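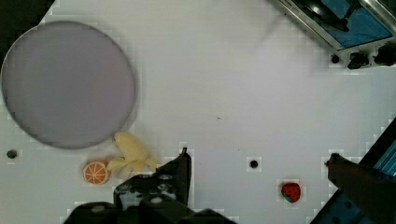 About Grikton Play Kitchen

Grikton is a small company for toy food and play kitchen things. I am Celeste Echeverría, and I started it in November, in the back part of my sister's fabric shop in Zollham. At first we had only 12 pieces for sale, most of them fruit. Today our list has 1170 pieces, and we send them to families, kindergartens and child care centres.

What we make and choose

Fruit is still our favourite. The strawberry has its seed marks and its green leafy cap, and the orange half shows the segments inside. The banana is partly peeled, with the flaps open to the sides. Children like very much to put such things on a plate and bring them to somebody, so we keep also plates in quiet colours, like the lavender-grey one, which leave the fruit to be the bright part.

We do not sell very big sets. A parent wrote to us that her son played a whole winter with one plate and three fruits, and this is how I remember it from my own childhood too.

Our range names

The fruit belongs to the Navarrete range, named after my grandmother's street. Plates, cups and other kitchen props are in the Gunau range. You can mix the two as you wish, the sizes are made to go together.

For schools and centres

We lend boxes for one term to centres in our neighbourhood. Last year some 2000 children have played with them. When a box comes back, we check every piece by hand and replace what is missing.

Visit us

The shop is open in the mornings. Please ring the bell at the side door, the front one belongs to the fabric shop.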